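Perception and planning catch-up, August
Notes by Viorica Kelmendi

In the room: Fadi, Ghassan, Songül, me. Sharon dialed in from Edton and dropped off twice, so if I've mangled her part, yell at me.

1. Last month's actions
All closed except the calibration script, which is mine, and yes, I know. I'll have it merged by Sunday. Ghassan says the old one still runs if you feed it the Faulkner config by hand, so we aren't stuck.

2. Planner timeouts
Fadi moved the grasp planner to a 2000 ms limit and replayed the whole log set. Out of 2969 grasp attempts, 21 timed out – way fewer than I was expecting! Most of those were targets up against a box wall, where the collision check keeps throwing out every approach angle it's handed. Songül wants to loosen the margin on cardboard only. Fadi is nervous about that (he remembers the Zuletti demo) and would like a separate flag, off by default. We went back and forth for a while and landed on the flag.

3. Segmentation on cluttered tables
Long one, sorry. The Uvilum model is doing fine on plain surfaces and gets into trouble on printed mats, where it likes to turn bits of the pattern into objects. Small bottles lying close together get merged too. Sharon thinks both come from the depth channel being weighted too low, and she'll run it again with 4 different weights. I asked for shiny lids to be scored separately, and everybody was okay with that. The view we kept going back to, with the sailboat mat and the bottles by the open box:

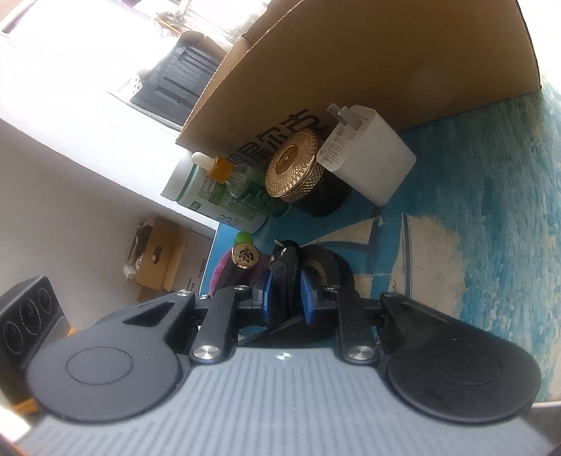

4. Replay tool
Ghassan showed the new timeline view and I love it. You can scrub the gripper width and the wrist view together now, finally. Songül asked for keyboard shortcuts – Ghassan said next month, if the export bug doesn't eat him first.

Actions
Fadi: cardboard margin flag
Sharon: depth weight runs
Ghassan: export bug, then shortcuts
Viorica: calibration script, separate score for shiny lids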